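Cardboard dividers for postcards, worth it?

perkport_pete
Nivano want 38 quid for a postcard sorter. It's slotted cardboard. Talk me out of it.

Vittoria Rinaldi
Mine has lasted two house moves. Cards stand upright and you can flick through them.

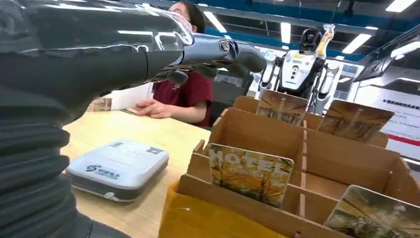 Photo: Kaj Vestergaard

Kaj Vestergaard
Same sort of thing, four cards standing in it. Fine for four. I've got 1175 and I don't believe those slots would cope.

Vittoria Rinaldi
Disagree, Kaj. Fill it properly and nothing leans.

perkport_pete
Not convinced. A wine box from the offy has dividers and costs nowt.

Kaj Vestergaard
Too deep, you'd lose the cards. Cut it down first.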